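Keeping Knit Shirts in Shape

Cotton piqué and jersey shirts lose their shape in the wash and on the hanger more than on your back. Most of the damage can be avoided.

Washing

Turn the shirt inside out and button the placket to the top. Use cold water and a short cycle, and keep dark colors away from white and pale ones for the first few washes. Skip fabric softener - it leaves a film and the collar goes limp.

Drying

Lay the shirt flat on a towel and pull the collar and hem straight with your fingers. A heavy cotton knit takes around 8 hours indoors in January. If you must use a dryer, choose low heat and take the shirt out while it is still a little damp. 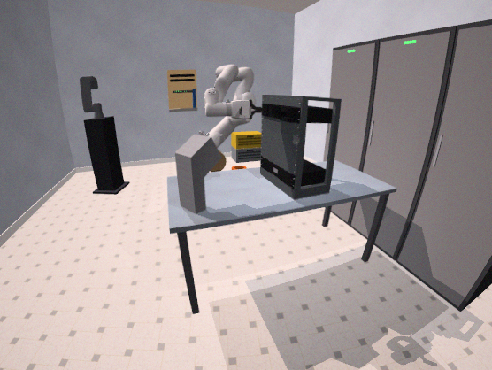 Collars that curl

Dampen the collar, fold it open and press from the points toward the middle, on the underside first. Let it cool before you fold it down again.

Storing

Fold knits and stack them no more than five high. Thin wire hangers leave bumps in the shoulders. A bump that is already there will usually come out with steam and a light tug.

Loose buttons

Sew them back on with doubled thread and leave a short shank, so the placket lies flat when closed.

© 2018 Lillside Household Pages | Contact | Back to top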